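Equipment plan: second pair of grippers for Lutero

The Lutero group has asked for a second pair of hand-held grippers in the spring order. Libor Kuruc has the request and will put it to the Tranau office in March, together with the spare parts list.

One pair is in use now and is booked 16 hours a week. A second pair would let two people record at once. The quote from Marwat is $472 for a full set of replacement fingers and marker blocks, and delivery takes 20 working days. Cables are extra - $75 for the lot - and should go on the same order so we pay shipping once.

The white table stays. No new furniture is planned before the Stetum room is ready. 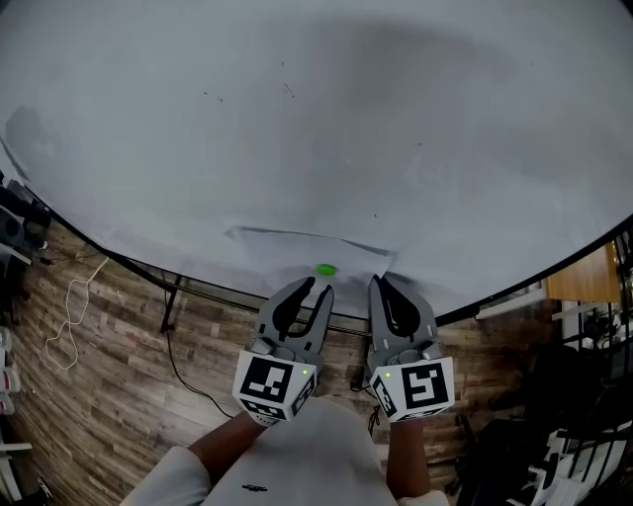
Hand-held grippers and a small green object on a plastic sheet.

Groups that want anything added to the spring order should send Libor the part name, quantity and price by January 6, 2023. Requests without a price will wait for the next round.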